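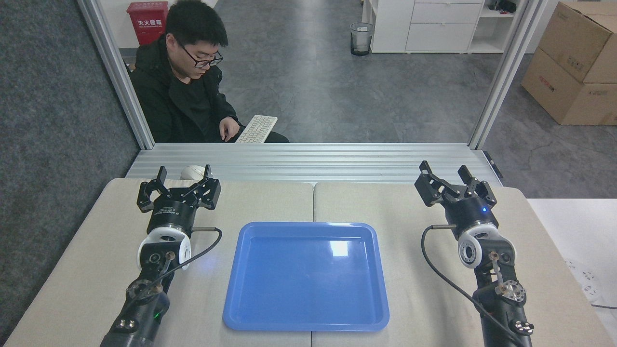 Two robot arms with open grippers at either side of an empty blue tray. A young man sits on the far side of the table with a keyboard on his lap.

Robot teaching by demonstration

Robot teaching by demonstration, also called programming by demonstration or learning from demonstration, is a group of methods in which a person shows a robot how to carry out a task instead of writing out the motion as code. The showing may be done by moving the robot's own arm by hand, or by driving it from a distance with a second device. The recorded motion is then either played back as it was or used to train a software model that is meant to handle similar cases.

The approach is often presented as a way to let people with no programming background set up a robot. How far this claim holds up is disputed, and much of the published support for it comes from groups that sell or build the equipment.

Terms

Usage is loose. "Teaching" in older factory writing usually means storing a list of positions with a handheld control box, known as a teach pendant. In newer writing the same word may refer to collecting many full recordings of a task. The two have little in common beyond the name, and sales material has a habit of sliding from one to the other. A statement that a robot "was taught in an afternoon" may mean that it can repeat a single path with the parts in a single place.

A single recording is called a demonstration, an episode or a trial. The person giving it is called the demonstrator, teacher or operator.

Methods

Hand guiding

In hand guiding, the person takes hold of the arm and moves it through the task. The motors are set to give way, and sensors in the joints record the path. The method needs no extra hardware and gives the person a direct feel for what the arm can reach. Its drawbacks are well known. Heavy arms are tiring to move, the person's hands and body get in front of any camera that is recording, and guiding two arms at once is awkward for one person. Paths recorded this way also tend to contain small shakes and pauses that must be smoothed out afterward.

Remote control

In remote control, or teleoperation, the person stays off the arm and drives it through something else: a game controller, a tracked glove, a headset with hand controllers, or a second arm that the first one copies. The last arrangement is known as leader and follower. It keeps the operator out of the work area, so the camera view at recording time is close to the view the robot will have later.

The main loss is touch. Unless the device pushes back on the operator's hand, there is no direct way to feel that a gripper has closed too hard or that a part has caught on an edge. Force feedback systems exist but add cost, and cheaper setups leave the operator to judge contact by eye. Delay between the operator's motion and the arm's motion is a second problem, and people tend to slow down to make up for it. A model trained on slow recordings will generally be slow too.

Watching a person

A third method uses video or motion tracking of a person doing the task with bare hands. It is the cheapest to record and the hardest to use. A human hand and a two-finger gripper do not grasp in the same way, and no agreed method exists for turning one into the other. Some writers do not count it as teaching at all.

Typical equipment

Bench setups for this work are usually small. A common layout has one or two arms fixed beside a tabletop, each with a parallel gripper, that is, a pair of fingers that open and close against each other. Cameras are mounted overhead, on the wrists, or both. Shallow trays are often used to limit where objects can lie, and keyboards or foot pedals are used to start, stop and discard recordings.

Such layouts make for clean results and have drawn criticism on the same grounds. A tray in a fixed place on a plain table removes a good part of what makes handling objects hard in a home or a warehouse. Reports that give a success rate without saying how far the objects were moved between trials are difficult to judge.

What is recorded

Most systems store joint angles, gripper opening and camera images against a shared clock. Some add motor current or readings from a force sensor. Errors in the clock are a frequent and dull source of trouble. If images lag behind joint readings, the model learns to act on a picture of the recent past, and the fault may not show up until the arm is run on its own.

Practice differs on what to do with failed attempts. Many teams delete them. Others keep a recording in which the operator misses and then recovers, on the view that a robot which has never been shown a mistake will have no way out of one.

The Lodbridge trials

A frequently cited case is the set of bench trials run at Lodbridge by the automation firm Hamada, using a recording program called Disum. The report lists 3396 demonstrations of sorting and placing small parts. Of these, 2369 were kept for training and the rest were thrown out. The work was done by 2 operators on 7 tasks.

The summary describes the method as "ready for use by untrained staff." The body of the report offers less. Both operators had used the equipment before the trials began, and no newcomer was timed. The grounds for discarding a recording are given only as "poor quality," and it is not stated who made that decision or whether it was made before or after the model had been tested. Nearly a third of the recordings are therefore missing from the account with no usable explanation.

A reply published in March in the trade bulletin Peden raised these points and asked for the discarded recordings to be released. It also noted that the report compared the taught robot with an arm running no program at all, and never with a conventional program written for the same parts. Hamada answered that the trials were meant to test the recording software and were not a study of cost. As of April 11, 2019, the recordings had not been released.

Criticism

The most common objection concerns labor. Showing a robot a task once is quick, but methods that train a model may need hundreds of recordings, and each must be set up, performed, checked and reset. The time spent putting objects back between attempts is seldom reported. When it is counted, the saving over ordinary programming may shrink or vanish, above all for jobs that never change.

A second objection concerns the teacher. People differ in how they do a task, and one person may do it differently before and after lunch. A model trained on a mixture can end up with a motion that lies between two good ones and is itself no good — reaching neither left nor right of an obstacle but straight into it. Newer training methods claim to deal with this. Independent tests are few.

A third is that failures are hard to trace. A faulty line in a written program can be found and fixed. With a trained model the usual remedy is to record more demonstrations of the case that went wrong and train again, with no guarantee that cases which used to work will still do so.

Supporters reply that written programs also fail when parts shift, that soft or tangled items have never been handled well by fixed code, and that recordings can be reused from one project to the next. The first two points are widely accepted. Reuse across different arms and grippers remains mostly a hope, and recordings made with one camera position often lose their value when the camera is moved.

Safety

Hand guiding places a person in contact with a powered arm, and speed and force limits are normally set before it is allowed. Remote control keeps the operator clear but does nothing for others near the table. A stop button within the operator's reach is standard advice. Playback of a recorded path carries its own risk, as the arm may repeat a motion that was safe only while a person was steering it.

See also

Teach pendant
Teleoperation
Force feedback
Industrial robot programming
Parallel gripper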